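Home Kitchen Skills, Unit 7: The Counter
Handout to go with the lecture. Instructor: Boonmee Kamolrat

Bring this sheet back in March, ideally without soup on it.

Last unit we did knives. Some of you are now very good at knives and still chop onions on a patch of counter the size of a paperback, which brings us to landing space. Landing space is the bare surface you need next to whatever you are doing. Most home kitchens start out with enough of it and then buy a toaster oven.

Terms for the quiz:
Work zone: where the board lives while you cut.
Parking: things that stand on the counter all day and get used once.
Back row: parking, lined up against the wall so it looks intentional.
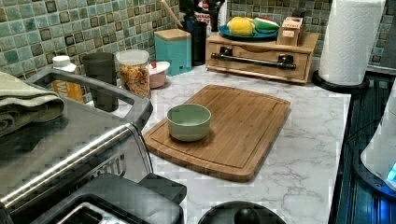

The back row is the part people defend. Stijn Visser, who taught this course before me, allowed bottles and cups along the wall if you could reach them without leaning over anything hot. I keep his rule. I have dropped his rule about spice racks, and he has been told.

Boards. A juice groove is good for tomatoes and roast meat, and a nuisance when you want to scrape chopped parsley off the side. Use the flat face if yours has one. Put a damp cloth underneath if the board slides. One small bowl on the board for scraps or salt is fine. Four bowls is a cooking show.

Towels. A towel folded over a toaster oven is common and I have done it myself. Move it before you turn the oven on. At 400 degrees it stops being a towel question.

Homework: clear your work zone, cook one ordinary dinner, and write down everything that had crept back by the time you ate. Half a page. Spelling counts, a little.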